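「何もしない」を売る宿の値段

湖畔の町ゴンブリッジに、この一年で「静養」をうたう宿が9軒できた。どこも売り文句はよく似ている。予定を捨てよう、時計を外そう。結構な話だが、料金表を見ると時計はきっちり動いている。チェックインは午後4時、退室は午前10時。遅れれば追加料金がつく。

火付け役は予約サイトのサリアンだ。同社の特集ページには762件の口コミが並び、「人生が変わった」という言葉が何度も出てくる。一泊か二泊で変わる人生とはどんなものか、読んでいてもよくわからない。具体的に褒められているのは、たいてい朝食のパンである。 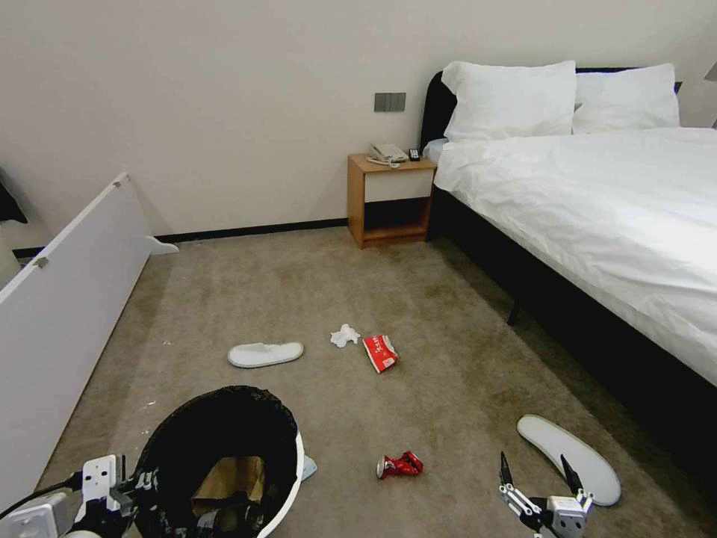

テンデュランス編集部 旅と宿班

エルクトン社が運営する一軒に、月曜から二泊した。素泊まりで一泊196ユーロ。湖までは歩いて行けると案内にあるが、途中の坂については一行も触れていない。貸し自転車は別料金、湯に入るのも別料金、夕方の「沈黙の散歩」にいたっては95ユーロ取る。黙って歩くだけなら、湖岸の遊歩道は誰でも無料で歩ける。

支配人のシルヴィー・アルスノーさんに尋ねると、「お客様は静けさの質にお支払いになるのです」という答えだった。では質の悪い静けさとは何なのか。重ねて聞いたが、返ってきたのは散歩の申込用紙だった。

悪い宿だとは言わない。夜はよく眠れたし、受付の応対も丁寧だった。ただ、駅裏の古い旅館でも同じくらい眠れた覚えがある。あちらの女将は静養という言葉を一度も使わず、帰りに蒸したての饅頭を二つ持たせてくれた。次に湖へ行くときは、まずそちらに電話をかけてみるつもりだ。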